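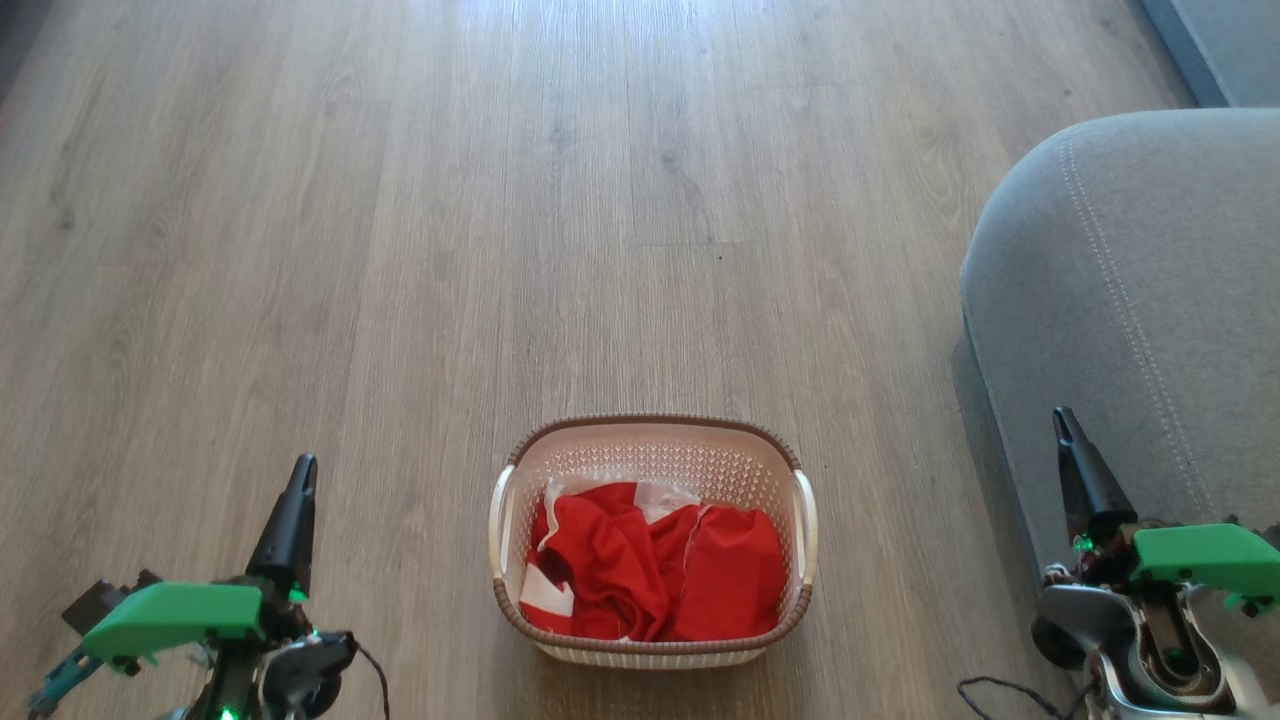

Page last changed: Apr 7, 2025

I put off the Santa hats every single year. The tree comes down, the lights get boxed up, and then there's this pile of red and white fluff that lives by the sofa until spring (or, one shameful year, until September!). So this is how I finally deal with it.

First, grab a small plastic basket with handles. Mine sits right on the floor next to the couch so I can toss hats in without getting up. Don't fold anything yet, just get it all in there.
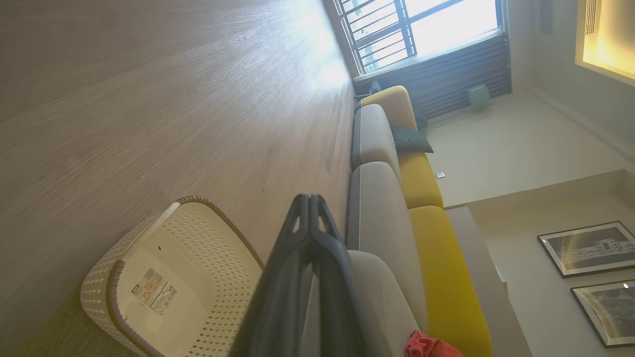
Next, check the care tags. Most of my hats are cheap felt from Cleltari, and those get cold water and a gentle spin, never the dryer. If a tag has gone missing, wash by hand in the sink with a drop of Beltik soap and squeeze, don't wring. Red dye runs like crazy, so keep white socks far, far away.
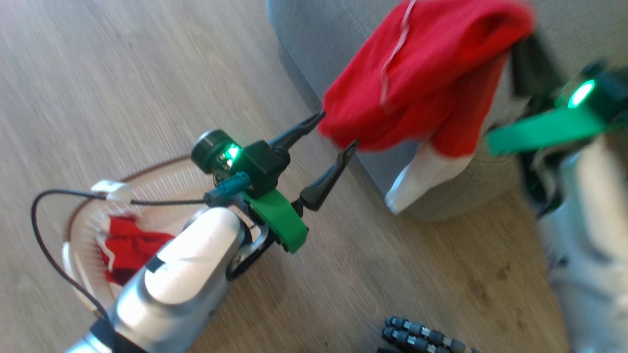 Drying is where I used to mess up. I'd hang hats by the tip and they'd come out looking like carrots. Now I lay them flat on a towel and fluff the trim with my fingers while it's damp. That white furry edge along the bottom of a red hat is what mats first, so give it a second go with a soft brush. Then fold the point down over the trim, stack the hats in a cotton bag, and up to the closet shelf they go.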